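Rernlow Throws Measurement System

Overview

The Rernlow is an electronic distance measurement system for javelin, discus, hammer and shot. It replaces the steel tape on the infield with a tripod-mounted measuring head, a prism pole and a results terminal. The system is built for school districts, colleges and clubs that run their own meets and need a mark on the scoreboard before the next athlete steps up.

The same unit covers all four events. Sector geometry, runway arc and circle radius are stored as event presets and are selected from the terminal at setup.

How it works

The measuring head is placed on a stable surface outside the sector, with a clear line of sight to both the circle (or arc) and the full landing area. The operator shoots the center point and one reference point. From these, the terminal fixes the position of the head relative to the event.

After each valid throw, the field official sets the foot of the prism pole at the mark nearest the circle or arc made by the implement. The operator presses Measure. The head finds the prism, takes 3 readings, discards the attempt if they disagree, and returns a single distance. The distance is shown on the terminal in meters and in feet and inches, and is passed to the results software.

For javelin, the distance is calculated to the inside edge of the arc along the line through the center of the circle of which the arc is part. No manual correction is needed.

Throws that land outside the sector can be logged as fouls without a reading. The terminal keeps the attempt number in sequence.

What's in the case

Measuring head with carry handle
Aluminum tripod, quick-release plate
Prism pole, two sections, with bubble level
Results terminal with sunlight-readable display
Battery pack and wall charger
Serial and USB cables
Center-point plug for throwing circles
Rain hood for the measuring head
Printed setup card, laminated

The scoreboard is sold separately. See Accessories.

Specifications

Measuring range: 6 to 120 m with supplied prism
Display resolution: 1 cm
Readings per measurement: 3
Battery life: more than 29 hours of standby, one full meet day in normal use
Internal storage: 2,000 attempts
Tripod thread: 5/8 in
Case: hard shell, foam insert, two latches

Attempts held in internal storage are not erased when the battery is removed. When storage is full, the terminal asks before overwriting the oldest meet.

Setup notes

Allow the head to stand outdoors before the first reference shot. A unit taken from a warm vehicle into cold air will drift slightly while it settles, and the terminal will show a temperature flag until it is ready.

Set the tripod on firm ground. Rubberized track surface is acceptable. Loose turf is not, particularly after rain. Press the tripod feet in fully and check the level again after the first round.

Do not place the head directly behind the circle for hammer or discus. The cage netting interrupts the beam, and readings taken through netting will be rejected. A position to the side of the cage, set back from the sector line, works at most facilities.

Repeat the reference shot between flights and whenever the tripod has been touched. The terminal compares the new position with the stored one and reports the difference. If the difference is over the limit, earlier marks in that flight are kept, but no new mark can be taken until the setup is repeated in full.

The control check against a certified steel tape should be done before and after the event. The terminal has a Control Check page where both values can be entered and saved with the meet file.

Results and software

The terminal works on its own for a small meet. Athletes are entered by bib number, and the order of throwing, the cut to the final and the reordering for the last rounds are handled automatically. Ties are resolved on second-best mark.

For larger meets, the terminal connects to a laptop running Skendlow, our meet management package. Skendlow reads start lists, sends them to the terminal and collects marks as they are taken. Results can be exported as plain text or comma-separated files. A single-seat license is included with each Rernlow.

Firmware is updated over USB. The June release corrects a display fault in which feet and inches were rounded up on the scoreboard output — customers who use imperial scoreboards should install it. Metric output was not affected. 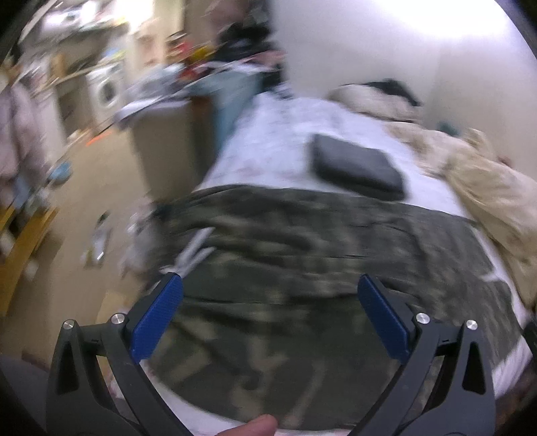
Camouflage blanket over a white bedsheet with a faint floral print.

Accessories

Stoica scoreboard. Single-sided, four-digit LED board on a rotating stand. Shows distance, bib number and attempt. Connects by cable or radio.

Garkside prism pole. One-piece pole with a spiked foot, for facilities with hard or stony landing areas. It uses the same prism height as the supplied pole, so no offset has to be entered.

Spare battery pack. Can be charged inside or outside the head.

Wind gauge bracket. Clamps to the tripod leg. The gauge itself is not included. Wind readings are not required for throws, but the bracket is useful where the same tripod is moved to the long jump.

Horizontal jumps

The Rernlow can be used for long jump and triple jump with the jumps preset, which is supplied on all current units. The head is placed beside the pit and the board is defined by two reference points. Units with the older gray keypad need a firmware update before the preset appears in the menu.

Vertical jumps are not supported.

Service and calibration

Yearly calibration is recommended. Units are returned in the original case with the battery removed and packed separately. A certificate is issued with each calibration and lists the readings before and after adjustment.

The measuring head is sealed. Opening it voids the warranty and the current certificate. The prism, pole tip, tripod feet and battery door can be replaced by the user, and part numbers for these are printed inside the case lid.

Ordering

Complete systems ship from stock. Scoreboards are built to order. Schools and public bodies may order by purchase order; please include the delivery contact and the event presets required, so that the terminal can be loaded before shipping.

Rental units are available by the week during the outdoor season and are supplied with the Garkside pole as standard.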